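Full house for the Lis open day

May 28, 2021

What a turnout! Up to 400 people came through the doors for the robotics open day at Hunach, and by lunchtime the queue for the hand-held grippers had curled right round the stairs.

The team from Lis kept things simple. You hold the gripper yourself, pick up small household bits one at a time, and your movements are recorded so that a robot arm can learn from them later. Easy? Try it with a bundle of cotton swabs!
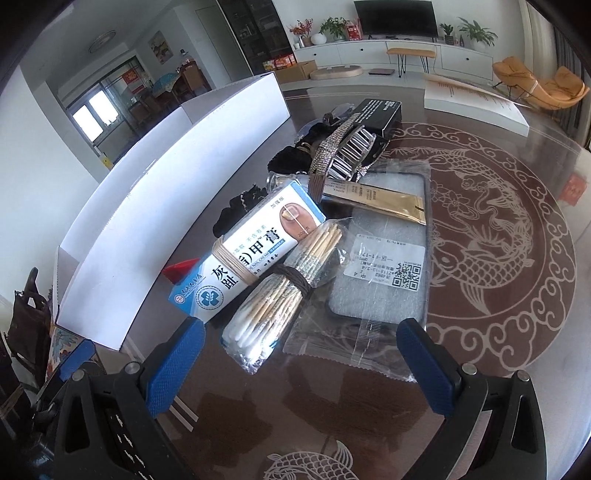
Clémence Huet

Blue pads on the fingertips, scrunchies and a sparkly hair claw to go after, and a box of nail cream with toothpicks leaning across it — the sort of muddle most of us have on a table at home. I had two goes and wanted a third.

Visitors made 169 recordings over the day, and the Plemen group will sort through them first. My favourite moment was a girl of seven telling her dad he was squeezing too hard. She was right, too.

The next open day is planned for February, with the Gusus arm on show as well. Places are free but must be booked at the front desk.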